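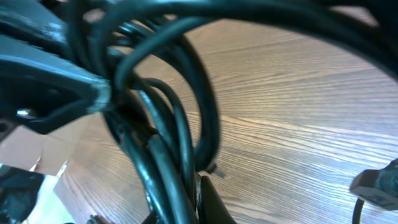
Rules for Cable Work at the Bench – Gallery and Notes

Text by Sunee Prasertsri, Okton workshop
Last changed 8 December 2025

On this page I collect our rules for working with cables and a robot arm on the same table. The rules are written for people who come to Okton to run picking and sorting trials, and also for those who only prepare the table. Many of our visitors know robots well but they know cables only as the thing which connects the robot to the wall. For us the cable is the workpiece, and it is a difficult one. It bends, it hooks into itself, and it can pull a heavier object with it.

The first version of the rules was one sheet of paper on the door. In July we had a long meeting with our colleagues from Wostow, who do the same kind of trials in a larger hall, and after this meeting we wrote everything again from the beginning. The present version has 13 rules. I do not repeat all of them here, only the ones about which I get letters.

Picture 1. Black cables in overlapping loops, with a gripper finger close beside the thick part of the bundle. A plug lies on the wood at the right, and there is cardboard on the left side. Please look at the place where the strands come together and go down, it is useful for reading rules 4 and 5.

Notes to the rules

Rule 2, speed. Near cables the arm goes at 30 percent of its normal speed or lower. In Solix, our control program, this is the profile with the name "soft goods". It must be chosen by hand each time, the program does not remember it after a restart. We have asked for a change in this. Until then please read the profile name aloud before you start, also if you are alone. I know it feels strange the first day.

Rule 4, where to grip. Grip the trunk of a bundle before you grip a loop. When you take a single loop and lift, the other strands become tight around it, and the tangle that was easy becomes a hard one. A trunk of many strands will usually come up together. If the trunk is too thick for the opening of the fingers, stop the trial and divide the bundle by hand with the arm in hold. Do not try to press the fingers over it.

Rule 5, how to come in. The fingertip should enter from the open side of the table, along the cable and with the tip low. Coming in across the cables pushes them away, or the tip goes under one strand and over the next one, and then you have made a knot with a very expensive needle. If you are not sure which strand is on top, move the wrist camera a little and look again from a second angle. Black cable on black cable is hard for every camera we have tried.

Rule 6, plugs and housings. A plug is always counted as live until a person has followed its cable with the hand to the other end. This is the only rule where we accept no exception, and I will end a session for it. It does not matter that you are sure. For a housing or a power brick there is one more thing: never lift it by its cable. The arm may move a housing only when the fingers close on the housing body.

Rule 7, force. We set the grip force limit for cables in the Solix panel before the session, and the person at the keyboard may make it lower but not higher. If the cable slips, then it slips. Write "slip" in the log and go to the next try. A cable jacket which has been squeezed too much can look fine on the outside, so after any force stop we take that cable out of the set.

Rule 9, light. Shiny jackets give bright lines along the curves, and a vision program may read these lines as edges. Turn the desk lamps so that they do not shine straight down on the bundle. Daylight from the side is all right, but write in the log that you used it.

Rule 10, what stays on the table. Packing material can stay if it is part of the trial plan. All other things go to the shelf. Cups are never part of the trial plan.

Rule 12, the log. One line for each try, written at the time and not after lunch. We use the form from Kakakhel, which is simple and fits on one screen: number of the try, profile, what was gripped, result, remark. After 100 tries the set of cables is changed for a fresh one and the old set goes for inspection. Failed tries are counted the same as the good ones. I have seen logs where the failed tries were missing, and such a log has no value for the next group.

Rule 13, stopping. Everyone in the room may press stop. The person who presses does not have to explain first. After a stop, we wait until the arm stands still and the status line in Solix shows "held", and only then a hand goes over the table.

Letters I received

A reader asks if the rules apply also to teleoperation, where a human moves the arm from a second handle. Yes, all of them, also rule 2. The human operator is often faster than the program, and I think for this reason the speed rule is even more needed there.

Another reader from Wostow writes that their version of rule 4 allows three attempts at the trunk before the bundle is divided by hand, and ours says nothing about the number. This is correct. I like their version better and it will come into our next text.

Somebody asked for the rules as a poster. There is one, in size A3, but it still shows the old rule 7. Please wait for the new print – I will put a notice on this page when it is ready.

Use of this page

You may copy the notes for your own workshop and change them as you need. If you change rule 6, please remove our name from the copy. Corrections of my English are also welcome, you can send them together with your questions to the Okton front desk and they will reach me.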